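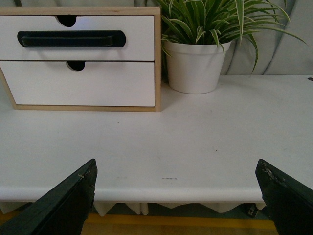 Section 2. Planning and budgeting for your workstation

Read this section before you place an order. It covers what comes with the Noltemix arm, what you have to supply yourself, and which costs come back every year. Assembly starts in Section 3.

2.1 Decide on the task first

1. Write down the one task you want the arm to do in its first month. Opening and closing a drawer, moving a cup, or sorting small parts are all suitable.
2. List the objects the task needs. Note the width of each at the point where the fingers will close on it.
3. Compare the widest object with the finger opening on your quote. If it will not fit, ask for the wide finger set before ordering. Fingers can be changed later, but the wide set ships with a different mounting plate and costs more as a separate purchase.
4. Note anything soft, leafy or easily tipped that will share the table. You will need to leave clearance for it in the layout.

Note: Many buyers plan for several tasks and order accessories for all of them. Most of those accessories stay in the box. Start with one task and order the rest in a second round.

2.2 What is in the box

The standard kit contains the arm, the control box, one two-finger gripper with fingers fitted, the wrist camera with its cable, a power cord and a stop button on a lead. The table, the clamp plate, the computer and the backdrop are not included.

The stop button is part of the kit and must not be left off to save a socket. If your layout needs a longer lead, order the extension from Carbone. Do not splice the lead.

2.3 Table and room

1. Measure the room. Allow clear floor on the three sides of the table that people will use.
2. Choose a table with a plain, matte, light-colored top. Glossy tops reflect ceiling lights into the wrist camera.
3. Check the front edge. Clamp plates are made for square edges. If your table has a rounded front edge, order the padded plate or mount the arm on its own stand.
4. Check that the table does not rock. Add leveling feet if it does.
5. Mark the working area on the floor with colored tape. Yellow shows up well on a wood floor. One roll is enough for a single station.
6. Hang a plain fabric backdrop in light gray behind the table if the room is busy. A curtain from a household store will do, and creases in it are not a problem.

Caution: Tuck up or trim any cloth that hangs below the tabletop on the side where the arm is mounted. Loose fabric can catch on the cable at the wrist.

2.4 Objects for the table

Ordinary household items are fine for practice and cost little. A small desktop drawer unit is a good first purchase. Look for one that has both a bar handle and finger-pull cutouts, so the same unit gives you an easy pull and a harder one. If it comes without handles, buy one separately and leave the other drawer plain.

Weigh down or fasten light furniture. An empty drawer unit will often slide across the table before the drawer opens. Removable mounting strips are enough in most cases.

A potted plant next to the unit makes a useful obstacle. Long leaves move when the air does, which gives the camera something less tidy to deal with. Choose a pot with a wide base.

2.5 Wear parts

Gripper fingers are wear parts and should be in the budget from the start. The dark green coating scuffs and chips at the tips first, and the lighter material underneath shows through. A chipped coating alone is no reason to replace a finger. Replace the pair if:

– a tip is bent or cracked
– the tips no longer meet evenly when closed
– chips have left an edge sharp enough to mark the objects you handle

Replace fingers in pairs, never singly. A worn finger and a new one will not close square. We suggest keeping 2 spare pairs for each arm. Remanport takes back used pairs for recoating, and the turnaround is 16 working days, so send one pair out while another is still fit for use.

Check the tabletop as well. Small dark marks and scratches in the area where the fingers work can usually be cleaned off or ignored. A replacement top costs less than a new table if you buy one with a removable top.

2.6 Sample budget

The figures below are for one station, without the arm. They were checked on Tue 26 March and the next price list comes out in April.

Table, clamp plate, backdrop, tape and practice objects: $1,237
Spare fingers, per pair: $70

Add shipping, tax and the computer. Software from Desiten is billed by the seat and is quoted separately — ask for the single-station rate if only one person will run the arm.

2.7 Before you order

1. Confirm the finger set against your object list.
2. Confirm the table edge type and the matching plate.
3. Confirm that a grounded outlet is within reach of the control box.
4. Add spare fingers to the first order. They ship free with the arm.
5. Send the room measurements with the order form.

Keep a copy of the form. You will need the plate number in Section 3.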